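11 November 2019

Rain again this morning, so the walk up to the lookout was off and I stayed in with the wireless and a second pot of tea. I've been meaning to write up the trip to Mesasdale since September, and I suppose a wet day is as good a day as any.

I went for Aunty Bel's 87th, and what a lovely crowd it was! The drive from Curthorpe took almost five hours (I stopped at the bakery in Sernden, as I always do, and had the vanilla slice, as I always do) and by the time I pulled in, the cousins had the trestles up under the peppercorn tree and the kids were already muddy to the knees. Bel was in her good blue cardigan, giving orders from the cane chair. She held my face in both hands and told me I was too thin, bless her, and then sent me off to peel potatoes.

What I most wanted to get down was the talk we had that evening, after the dishes, when everyone else had wandered down to look at the creek. She told me about coming out to the farm as a bride, with one suitcase and a sewing machine, and how she cried for a week at the colour of the paddocks. She'd never seen so much brown in her life. Then the autumn rain came and she woke up to green right to the fence line, and she said she thought, well, all right then, I'll stay. 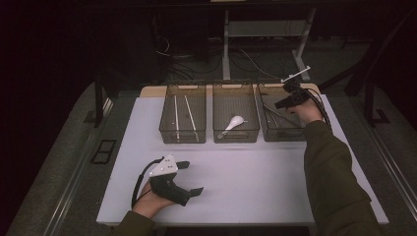
Dexter Ignacio

I asked if she still had the sewing machine and of course she does, under a sheet in the sleepout, and it still goes. She made all the curtains in that house on it, and my christening gown too, though I never knew that until now. I wish I'd asked her these things years ago. Mum would have known half of them, and I keep turning round to check with her.

The Villanueva side are hoping to have everyone down to the coast at Easter, and I've said I'll bring Bel if she's up to the drive. She says she is. She also says she won't be sitting in the back.

Must ring her tonight and find out how the tomatoes are coming along. Mine have the wilt again, and I've run out of twine for the beans.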